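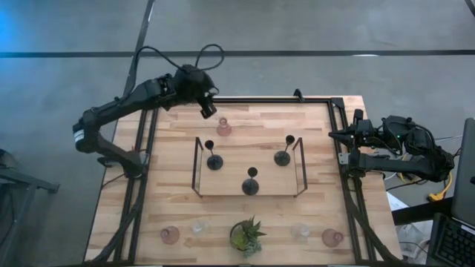 TRALLINBRIDGE, Sun 19 July

The invoice was for $1,423 and it was paid after 177 days. Fatos Todorova keeps a copy of it in the top drawer of her desk, under the stamps. It is not the largest sum that her printing company has waited for, and the customer did pay in the end, with a short letter in which the word "regrettably" was used twice.

"I was not angry about the money," she told me. "I was angry that I had to telephone so many times and be polite each time."

Her company prints labels and folded leaflets for food producers on both sides of the river, and it employs 13 people. It has never made a loss over a full year. Twice in the last three years it has come near to missing its wages, both times in a month when the order book was full. This is the part that her bank finds difficult to understand, and I must confess that I needed to have it explained to me a second time also.

When a large order arrives, the paper must be bought. The paper merchant in Triltley gives thirty days and does not like to give more. The ink is paid on delivery. The wages go out on the last Friday. The customer, if it is a big one, has terms of ninety days written into the contract, and these ninety days begin when the invoice is "accepted," a word that the contract does not define. A good month therefore takes more cash out of the business than a bad one, and a very good month can be dangerous.

The biggest customer for many small firms in Trallinbridge is Minness, the grocery wholesaler, which moved its suppliers from forty-five days to ninety two winters ago. The change was announced by a letter with the title "Harmonization of Terms." Suppliers who wished to discuss it could write to an address, and several did. Those I spoke with received the same reply, in the same words, and all of them signed.

In a written answer to my questions, Minness said that its terms are "clear, fair and in line with the sector." It also said that any supplier may apply to be paid early in exchange for a discount. The discount is two percent. On labels, where the margin is thin, two percent can be half of what the printer hoped to earn. 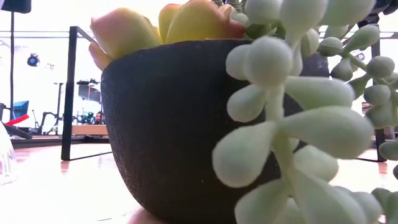

A rosette succulent in a dark gray pot.

There is another way, and more firms are using it. A finance company buys the unpaid invoice, gives most of its value the next day and collects the whole sum later from the customer. In Trallinbridge the name one hears is Nasution, which opened its office over the pharmacy in the spring. Its fee depends on how long the customer takes. There is also a charge of $500 to open the account, and this surprised some of its clients, although it stands on the first page of the agreement.

Todorova used it for one quarter. She found the people correct and the money quick. What she did not like was that her customers now received letters from a company they did not know, and two of them called her to ask if she was in trouble. One of these two had been the reason for the whole arrangement, with four invoices overdue. She closed the account in the fall.

What she has done since then is less elegant. She asks for a third of the price before printing begins, from every new customer and from old ones when the order is unusual. She lost some work by it. A sauce maker she had served for nine years went to a printer in Triltley, came back after a few months, and pays the third without discussion. For Minness she has a separate account, into which she puts a little from each job, and she buys the paper for Minness orders only from this account. When it is empty she says that the press is booked.

A proposal before the state legislature would put a limit of sixty days on payments to firms with fewer than fifty employees, with interest added by law after that. The hearing is set for August. Todorova has been asked to speak at it, and has not yet decided. She would have five minutes, and everyone in the room would know which customer she was talking about.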